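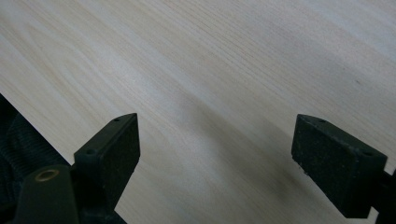 Crabtree Tabletops: a small data card for a large amount of pale wood

Version 8
Kept by: Tumelo Xaba
Status: finished, in the sense that I've stopped adding to it

What's in it

Pictures of light-colored wooden tabletops with nothing laid out on them. The set has 244 pictures of 28 surfaces, all from the reading rooms and the back office at Crabtree. If you came for mugs, staplers or fruit, the Jotholm desk set is next door and has more mugs than anyone has asked for.

The project started as a side job. Bultcombe wanted a way to sort worn tabletops from ones that only look worn under bad lighting, before paying someone to sand them. I said it would take a weekend. It took until September, and the tabletops got no more interesting as we went, though I did become a person with opinions about grain.

Folder layout

tops/ has one folder per surface, numbered in the order I got to them
notes/ has one text file per surface, in my spelling
labels.csv has one row per picture
old/ is where version 3 lives, please leave it there

Columns in labels.csv

surface: the folder number
tone: cream, beige, tan or gray. Pick the one that covers the most area. A top that runs from cream to tan goes under whichever wins, and if neither wins it goes under beige, which has become the junk drawer of this column.
grain: straight, wavy or mixed. Long parallel lines with a few soft bends in them still count as mixed. Two of us argued over this for most of an afternoon and I have the file, so mixed it is.
direction: which way the grain runs across the picture, as a pair of corners or sides.
sheen: matte, soft or shiny. Judge it away from the brightest patch.
speck: yes or no. See below.
wear: 0 to 3, where 3 means you can feel it with a fingernail. Scored in person at the table, never from the picture.
remarks: free text, mostly grumbling.
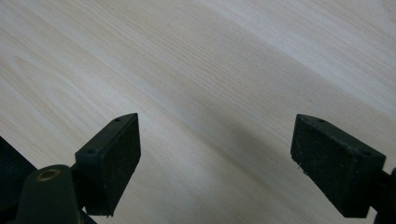 Sheen is the column to distrust. A table by a window will call itself shiny in the morning and matte by four, and the finish has done nothing in between. Where the same top was labeled more than once I kept the lower value. Brightness in one corner is lighting until proven otherwise, and a washed-out patch should never be read as a bleached one. Three rows in version 5 did exactly that and Bultcombe nearly sanded a perfectly good table.

About specks

A speck is any small dark mark on the wood. It may be a knot, a crumb, a burn, ink or a fly having a rest. The column doesn't say which. I tried a speck_type column for one version and it filled up with "unsure," so out it went. If you need to know what a speck is, go and wipe it.

Wood species

There isn't a column for it. People ask. Much of this furniture could pass for birch or maple to somebody who wants it to be birch or maple, and the paperwork is no help. The oldest purchase slip I found is from 1965 and reads, in full, "tables, light." I have decided to respect that as a classification.

Known problems

Surfaces 11 and 19 may be the same table. It got moved during the carpet work and came back facing the other way.

Shadows are not labeled. A soft gray band across the wood will fool a simple darkness threshold into reporting a stain. Mask your shadows first or enjoy your stains.

Everything in the set is pale. A model fitted on it will meet a walnut desk and panic.

Cleaning matters. Most tops were wiped down with a dry cloth beforehand. A few in the back office got Dunex polish, applied by someone helpful before I arrived, and their remarks say so. Leave them out if you're doing anything with sheen.

Suggested uses

Checking whether your grain direction code works on something easy. Comparing finishes across a room. Building a plain background set, if you're tired of plain backgrounds that turn out to have a pen on them. Putting people to sleep at a projector.

Please don't use the wear scores to value furniture. They were given by one person with one fingernail.

Changes

Version 8: fixed the direction column for surface 6, where I'd written the same corner twice.
Version 7: merged "tan-ish" into tan.
Version 6: undid the bleached patch business.
Version 5: we don't discuss version 5.
Version 4: added sheen, to my regret.

Corrections go to Tumelo at the Crabtree front desk. Send the surface number and the row. "The beige one" will not get you far.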